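**Subject: Re: [members] Linen hire for the March dinner**

Dear members,

The plaid tablecloth in red, green and pink remains the proposed pattern for the dinner.
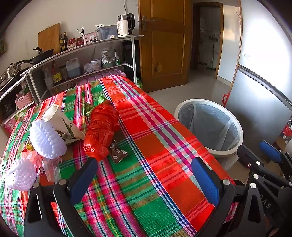 Ward Michiels wrote:

> The quotation from Cloller covers 34 cloths, yet the hall plan shows 41 tables. Will the remaining tables be left bare, or is a second order expected? I would also ask that the return deadline be stated in writing. Last year we were charged for a late return although the hall was locked until noon.

The hall plan is correct. The quotation was prepared from an earlier plan and has been withdrawn. Cloller will issue a new one for the full number of tables, and Vandenberghe has been asked to quote on the same terms.

Both firms have been told that collection must take place after noon. The deadline will appear in the signed agreement, together with the charge for stains and burns. Candles may be used only in closed holders.

Members who wish to reserve a whole table should write to me by the end of the month. Single places will be assigned after that.

Respectfully,

Anouk De Graaf
Feduvis, Events Office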